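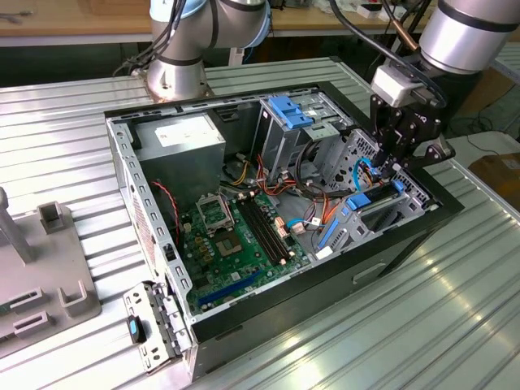
Danang Manurung reckons the washing-up will be cracked before the computer repair bench is, and he's been telling me so since August. His argument is that a plate is a plate, more or less, whereas no two old office machines come apart in the same order. I'm still not sure he's right (I've seen what goes into my sink), but it got me asking for a proper look at how far along the shop-floor side of things is.

So I went over to Jitdale on a Tuesday, took far too many notes and came away with one picture I really like. It's a small gallery this time, I know! I'd rather put up one good one and talk about it than pad the page.

Two arms and an old desktop, Jitdale. The gripper is down by the drive bay, with cables all over the place — if you've ever tried to get a drive out of one of these with your own fingers, you'll know why I wanted this one.

What I love is how ordinary the job is. A side panel's off, the socket's standing open with no processor in it, and there's that tangle of red, yellow and orange power leads which seems to live in every PC ever built. I took apart 3 of them on my kitchen table last winter and the leads beat me every time. You push them out of the way and they come straight back, usually on top of the one screw you need.

Olesia Panasiuk looked after me for the afternoon and was very patient with my questions. I asked her the one everybody asks, whether a machine could do the whole strip-down by itself yet, lid to bare case. She said no, not on a computer it hasn't met before. Drives and memory she's hopeful about. Soft things like cables are the bit that keeps her up at night, and she said the same goes for laundry, which cheered me up no end as I'd been blaming my own folding.

I asked about speed too. She told me a practised person at the Odska repair shop gets through 29 machines in a day if the kettle behaves, and she wouldn't put a number on the arms at all. Fair enough. I've sat through enough demos where everything is sped up eight times and you only find out from the tiny writing in the corner.

My own feeling, for what it's worth, is that I'd hand over the boring middle of the job tomorrow. Holding a bracket while I find the right screwdriver? Yes please. Emptying the dishwasher while I do it? Even better. Deciding whether a latch wants a squeeze or a slide — I'd still trust a bored teenager over anything with a plug on it, though maybe not for more than eight years or so.

I'm off to see the towel-folding lot at Vedus next, and Danang wants to come along so he can be right in person. If anyone's had a machine in at home for real chores (floors don't count, we've all got one of those), tell me how it went in the comments.

218 shares
29 comments

We use cookies to remember your settings and to see which pages get read. Accept all | Manage choices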